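Subject: Re: [fukness-repair] Drawers, labels and what to do with the spares

Hello all,

Replying to the list so that everyone at both sites has it.

> The spares cupboard is full again. I spent most of an evening
> looking for a belt for the Forance sewing machine and found three
> that didn't fit and none that did. Could we agree on a way of
> storing things before the December session? I don't mind what it
> is as long as it is written down. Also, do we still need all the
> kettle bases? And is anyone using the old numbering?

Taking the last question first: no, the old numbering stopped when we moved out of the Jernurden hall. The list went up to 616 and a lot of those entries are for things we no longer have. Please don't add to it. If you find a drawer with a number on it, leave the number until the drawer has been sorted, then peel it off.

On the kettle bases, I'd keep two of each type and let the rest go. We have used very few of them this year. Most kettles that come in have a worn switch or a leaking seal, and the base is fine.

The belt problem is a different one. Belts get put back by machine name, but the same machine was sold with more than one belt length. I'd like us to store them by length and width, with the machine name as a note on the bag. There is a steel rule on the hook inside the cupboard door. Measure the belt flat, folded in half, and double it.

My suggestion for the rest is below. Change what you like.

## What goes where

1. Top shelf: belts, bobbins, needles and feet. Small bags, size written first, in pen.
2. Second shelf: plugs, fuses, flex and switches. Flex shorter than an arm's length can go in the scrap box. Fuses stay in their packets.
3. Third shelf: bare circuit boards. Each one in its own bag, with a slip saying what it came out of and whether it has been tested. Please don't stick labels on the boards themselves, even where there is a printed box for one. Put the slip in the bag so it can be read from outside.

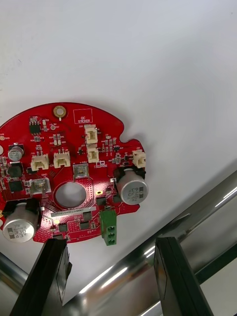 4. Bottom shelf: motors, pumps and anything heavy. Nothing on top of the pumps, as the plastic fittings snap.
5. Floor crate: things waiting for a decision. Put your initials and the month on them. After two sessions they go.

## Screws

We have a jar with what must be 2,000 screws in it and I don't think sorting them is worth anyone's evening. Keep the jar for odd jobs. New screws stay in their boxes. The Jireš cabinet has 20 small drawers and that is enough for the sizes we use often.

## Money

There is 200 left in the storage budget. Bags and slips will take a small part of it. I'd hold the rest for a second lamp over the bench, as the one by the window flickers and the electrical testing is done right under it.

## December session

Doors at 10 am as usual, kettle on from half nine. If a few people can come at nine we could get the top two shelves done before the first visitors. The boards can wait until after lunch, when it is normally quieter.

If you object to any of this, please reply on the list so the others can see it. The shelf plan will go up inside the cupboard door once we've settled it.

Has anyone got the key to the side gate? It isn't on the hook.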